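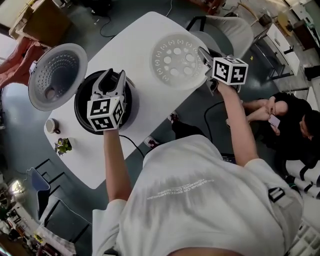
Figure 10.1 A round pot base and a perforated steamer plate on a white table.

Chapter 10
Bending sheet metal

My first real job in a press shop was making brackets at Fidasside. There were 68 of them on the order, plain L-shapes in mild steel with two holes in each leg, and I'd been told I could have the whole afternoon. I set the back stop from the drawing, bent the lot (proud as anything, stacking them up in neat rows) and took them over to Tineke Coppens, who ran the inspection bench. She put a square against the first one and I could see daylight from the other side of the room. Every bracket was open by the same amount. She handed me the square and told me to go and have a think.

What I'd met was springback, and most of this chapter is about it in one way or another. When you bend a strip of metal, the outside of the bend stretches and the inside gets squashed. Some of that change is permanent and some of it is elastic, and the elastic part wants to go home as soon as you let the tool up. So the bend opens a little. If you want a right angle you have to bend past it, and how far past depends on the metal, its thickness, the radius of the bend and the tools you're using.

You can feel this for yourself before reading any further. Take an ordinary paper clip, straighten one leg and then bend it gently until it only just stays bent. Watch how much it creeps back when you let go. Now bend it sharply, a long way round, and look again. A tight bend holds its angle better than a lazy one, and we'll put some proper sums to that in the second section.

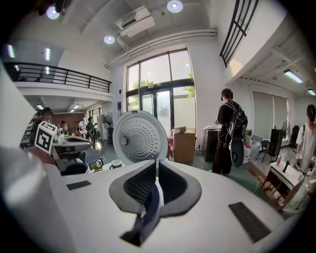

The other thing I got wrong that afternoon was the length. I had taken the two outside leg lengths off the drawing, added them together and cut my blanks to that, and of course the brackets came out too long. Metal doesn't fold like paper with a knife-edge crease. It goes round a curve, and the curve takes a shorter route than the two legs meeting at a sharp outside corner. Somewhere inside the thickness there is a layer that neither stretches nor shortens, called the neutral axis, and its length is the one you need for the flat blank. Finding it is easier than it sounds!

I should say a word about rolling direction too, as it catches people out. Sheet comes off the mill with a grain, a bit like timber. Bend across the grain and the metal will usually put up with a fairly tight radius. Bend along it and you may find small cracks opening on the outside of the curve. I once saw a batch of 100 blanks at Movness cut the wrong way round to save a bit of sheet, and 13 of them cracked on the press brake before anyone stopped the job. The saving went in the scrap bin with them.

Before you start you'll want to be happy with stress and strain from the earlier chapters, and in particular with the idea of a yield point – if that's hazy, go back and read it again with a cup of tea. You'll also need a calculator and, if you can get hold of one, an offcut of thin aluminium to spoil.

10.1 What happens inside a bend

Let's start with a flat strip, held at both ends and pushed down in the middle by a punch.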